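Chapter 7
Two Arms, One Task

Up to this point you have worked with a single arm picking up a single object. In this chapter your team will program two arms to share a table and pack a school bag. The project takes four class periods and ends with a timed run.

The work follows a course plan written by Chiến Huỳnh for the Kanholm robotics club, where students in grades 9 and 10 meet on Wednesday afternoons. Each team gets one bench, one backpack, and a set of ordinary items such as paperbacks and hand tools. The items change between runs, so a program that depends on one exact layout will fail.

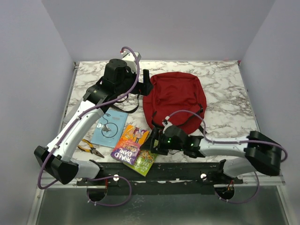

7.1 Shared Space

Two arms mounted on the same rail can reach many of the same points. The region that both can reach is called the shared workspace. Before either arm enters it, your program must check that the other arm is clear. The simplest method is a lock: one arm claims the region, finishes its move, and releases it.

Soft objects make this harder. A book keeps its shape when it is gripped by one edge. A backpack does not, and its straps may lie across the area where an arm needs to work. With the bag flat toward the back of the table and the books in front of it, decide which arm will hold the bag and which will carry the books. Overlapping books must be lifted in order, top one first.

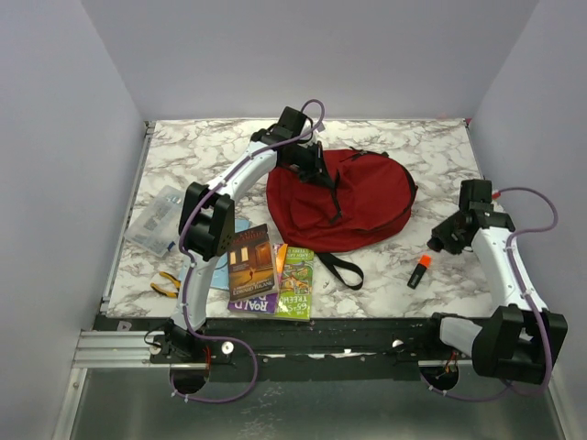
7.2 Before You Begin

Read the safety rules in Chapter 2 again. Then complete these steps with your team:

1. Sketch the table and shade the shared workspace.
2. List the items in the order you plan to move them.
3. Set the speed limit to 300 for all test moves.
4. Check that each cable has slack through the full range of its arm.

Key terms: shared workspace, lock, handoff, deformable object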